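Folding knitwear

Folding is the usual household method of storing jumpers, cardigans and other knitted garments. It is normally set against hanging, which is widely said to pull knits out of shape at the shoulders. 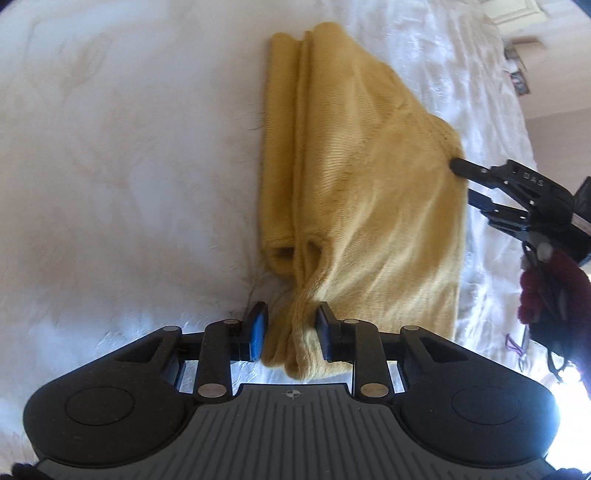
The case for folding rests on the way knitted cloth is made. Loops of yarn slide over one another, and a heavy garment hung from two points will tend to lengthen under its own weight. How much this matters for a light, fine-gauge jumper is less clear. Most of the advice in print repeats earlier advice, and few writers say how long a garment was hung or what it was made of.

Lengthwise fold

In the lengthwise fold, one side of the body is turned in towards the middle, with its sleeve laid down along it, and the other side may be brought over to meet or cover it. The result is a long strip, which is then folded up from the hem in halves or thirds. A bed is often used as the work surface, being large and at a convenient height, though a soft mattress makes it harder to get a flat fold than a table does.

Sleeves cause most of the trouble. A sleeve left bunched inside the body produces a lump which shows on the outside of the finished bundle. Manuals disagree on whether it should be doubled back on itself or left straight.

Rolling and upright storage

Rolling is commonly promoted as a way of saving space in drawers and suitcases. The claim is doubtful for thick knits, which hold air whichever way they are packed. The household writer Štěpánka Ondrejka compared 32 jumpers stored flat and rolled in the same Hurkik drawer from September onwards, and found no difference in space that she thought worth the effort. Her test was small and she did the packing herself, so it settles little. She did note that rolled ribbing at the hem looked wavier when taken out.

Upright filing, in which folded bundles stand on edge, makes each garment easier to find. It works badly in a half-full drawer, where soft bundles slump.

Folding boards and other aids

Hinged boards are sold to give every garment the same width. The Brema board weighs 610 grams and is described by its makers as suitable for all knitwear, a claim which seems generous given how far a chunky cardigan differs from a thin pullover. Ševčík sells a similar board with a narrower centre panel. Tissue paper placed inside the folds is said to soften creases, but the evidence is mostly anecdotal.

See also: Clothes hanger; Chest of drawers; Moth damage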